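Practice pads for suturing: what lasts?
Posted by Talha Kakakhel in Study Skills and Practice, December
1534 views | 30 replies | Share

tkakakhel
I'm in my second year at Birkenside and trying to get more suturing practice at home over the break. So far I've used pig's feet from the butcher and one cheap silicone pad that came in a kit. The pig's feet are fine, but I share a kitchen and my housemates have had enough. The silicone pad tore along the first cut by the end of the week. Every stitch I put in pulled straight through the edge.

I'm looking at the wet-feel kind now, the ones sold as synthetic tissue. The Lorley is the one I keep seeing. It costs a lot more than I paid for the whole kit. Does it hold up, or am I paying for the shine?
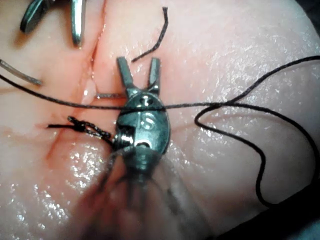
Reply from pagetwelve
Don't buy one. Go back to the butcher and ask for pork belly with the skin on. It costs very little, the layers are in the right order, and you can throw it out when you're done. I went through all of second year on pork belly and bananas and my stitches are fine. The expensive pads are for teaching labs with a budget.

If the smell is the problem, practice on the porch.

Reply from Reiko Furukawa
I teach the evening skills session at a community college and I disagree with most of that. Pork is good for learning how much force skin takes. It's bad for repetition. You have to thaw it, you have to use it that day, and then you have to bleach the counter. Students who rely on it practice once a week. Students with a pad in a drawer practice most nights, and it shows by spring.

On tearing: a pad with no mesh in it will tear however careful you are. Look for one that says it has a mesh layer under the skin. Then check how you are making your cut. Most beginners cut too deep and too long, and both edges go floppy.
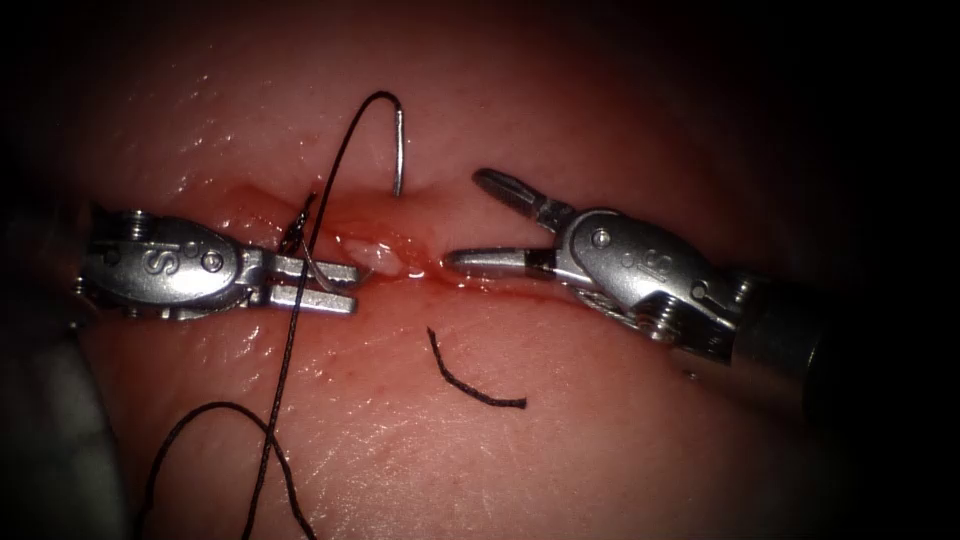 I have students keep the first cut short and start their bites well back from the edge. If you go in too close you get the pull-through you described. It happens in real skin too, so I wouldn't blame the silicone for all of it. Follow the curve of the needle with your wrist and let it come out by itself on the far side.

Reply from tkakakhel
Thanks. I checked and mine has no mesh. I was also starting very close to the edge, so that's probably both problems. Do you keep the wet ones in the fridge?

Reply from Reiko Furukawa
It depends on the material. Follow the leaflet first. For the gel type we use in class, I tell people this:

1. Rinse it in cool water when you finish and pull out every bit of old thread. Thread left in a cut will widen it.

2. Put it in a sealed box with a spoonful of water. Don't wrap it in paper towel, it sticks and leaves lint on the surface. 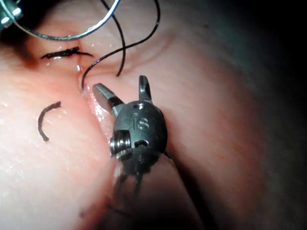
3. Keep it flat. A pad that has been stored bent keeps the curve, and then the cut gapes when you lay it on the table.

4. Throw it out when it smells. Some grow mold in the cuts after a couple of months even when you look after them.

Reply from oldsilk
Agree with all of that except the water. Mine went slimy. I store it damp with nothing added and it's been fine since September.

Nobody has mentioned thread yet. The thread in those kits is usually stiff and keeps the shape of the packet, so your knots slip and you think it's your hands. I buy the Jirkis practice spools, black, in the 2-0 and 3-0. The 3-0 is closer to what you'll use, but 2-0 is easier to see when you're learning.
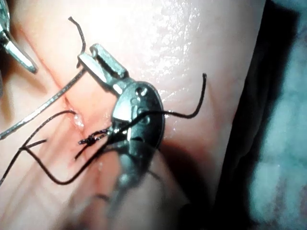 Cut your lengths shorter than you think you need. A long tail catches on everything and you spend half the evening untangling it. I also run each piece between my fingers a few times before I start, which takes some of the curl out.

Reply from pagetwelve
I still say you can't learn layers on gel. It's all one thing. You go from that to a real wound and nothing moves the way you expect.

Reply from oldsilk
True, but he's asking about practicing at home over break. Knots and spacing don't need layers.

Reply from Reiko Furukawa
Do both if you can. Pad during the week, pork belly every second weekend when the housemates are out.

Reply from tkakakhel
That sounds workable. I've ordered the smaller Lorley and one spool of the 2-0. Will post again on how the pad is doing when classes start.

Show older replies | Share this thread
Contact the moderators | Forum rules | Back to top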